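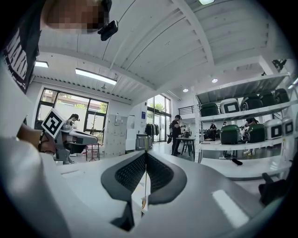

Jamie thought we should leave the V-shaped fingers alone for now and get the trigger return right first, and that was pretty much how the whole first part of the meeting went. I'd written an agenda (sorry, Clistholm list, I did post it late) and we got to item one eventually.

Clistholm workshop group, gripper build, Sunday, September 15, 2019. Notes by me, Khang Sầm, so blame me for the spelling.

Trigger return. Jamie Ackroyd has tried two springs from the Caltik assortment. The stiff one snaps the fingers open nicely but your hand is tired before you've done anything useful, and the soft one sticks at the last little bit of travel. I still say it's friction at the pivot and a softer spring would be fine if we reamed the holes properly! Agreed: Jamie reams one set, leaves the other as printed, and we try them side by side.

Finger pads. Long discussion, much longer than it needed to be. I like the mesh, it grips and you can swap it without taking the arms off. The other view is that glue creeps through it and goes hard. No decision. I'm ordering more sheet from Goodall either way, and the limit is $57 including shipping, so please don't add things to my cart. 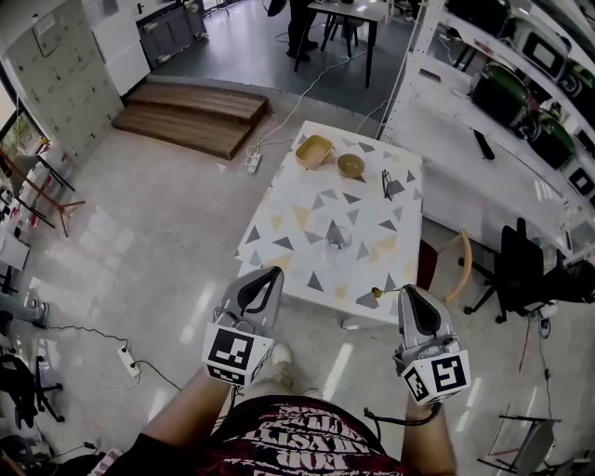 Cable routing was my item and I'd been saving it up, because I've now caught a cable on a table edge more often than I want to put in writing. We've talked about a clip on the housing, a sleeve, a channel printed into the shell (lovely idea, a whole new shell though). What I'd like to fix is the run on the right-hand gripper, where the black cable comes out at the base and loops down toward the wrist, and a loop like that is just asking to hook something. Agreed: I'll print a clip first, and the channel waits for the next version of the shell.

Marker cubes. Jamie wants them screwed on instead of taped, and I've come around to it. Square to the housing, please, and check with the little steel square before tightening.

Logging. The Evavus script drops out after 300 seconds and then starts a new file without saying so. Jamie has a fix half done. Until then, short runs only.

Any other business: the good hex driver is missing again. If it went home in your bag, put it back in the top drawer.

Next meeting in 2 weeks, same time. Jamie's bringing the reamed set and I'm bringing the clip.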